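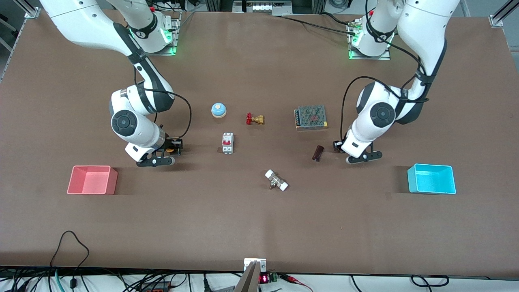
Mixed small parts on the sorting table, with a bin at either side.

The Parts Drawer, Sorted

Most sheds and workshops in Plellwood have one drawer that can't be closed. Rochelle Dunleavy has spent 3 years emptying such drawers for the Liment repair library, and her method starts with a bare tabletop and two open bins.

The table should be large and a single plain colour. Brown works well for brass, white plastic and bright metal. Dark capacitors are harder to pick out on it and tend to roll, so they are set down last. Parts go in the middle, spaced far enough apart that each can be lifted without touching its neighbour. The bins go near the edges, one pink and one cyan in this case, and their colours carry through to the shelf labels.

Dunleavy limits each batch to what can be seen at a glance. A typical one mixes trades: a service bell with a light blue dome, a small brass valve with a red handle, a miniature circuit breaker, a power supply in a perforated metal cover, a pipe fitting in white and brass.

The first division is electrical or not. The breaker and the power supply go one way, the valve and the fitting the other. The bell causes arguments. Hers is mechanical and is filed with door hardware, although Barrett Ferreira, who keeps the shelves on Thursday evenings, would put it under "counter and desk."

Power supplies need the most care. Input and output ratings are copied from the label to a tag before the unit is shelved. Screw terminals are checked for missing screws and stray strands of wire. The cover stays on. Larger capacitors can hold a charge after the supply is unplugged, and a unit of unknown history goes to a qualified person for testing.

Breakers are logged by current rating, number of poles and mounting style. Liment does not hand out used breakers for household switchboards. They are kept for display panels and teaching boards.

Plumbing parts are sorted by thread before size. A thread gauge settles most cases. Where a fitting joins plastic to brass, the plastic side is inspected under a lamp for hairline cracks, and any crack sends the piece to scrap. Valves are turned through their full travel by hand. A stiff one is tagged "service" and kept apart.

The library now holds just over 3,000 tagged parts. Arash Ebrahimi built the index, a plain spreadsheet with 4 columns: item, rating or size, condition, shelf. He tried adding a fifth for origin and dropped it by April, as most entries read "drawer."

Containers are the cheap part. Open bins suit sorting, while lidded ones are better for storage. Dunleavy uses shallow Tekin trays on the shelves and replaces the labels when the ink fades.

Drawers are accepted at the side door before noon. Batteries and anything containing oil should be left at home.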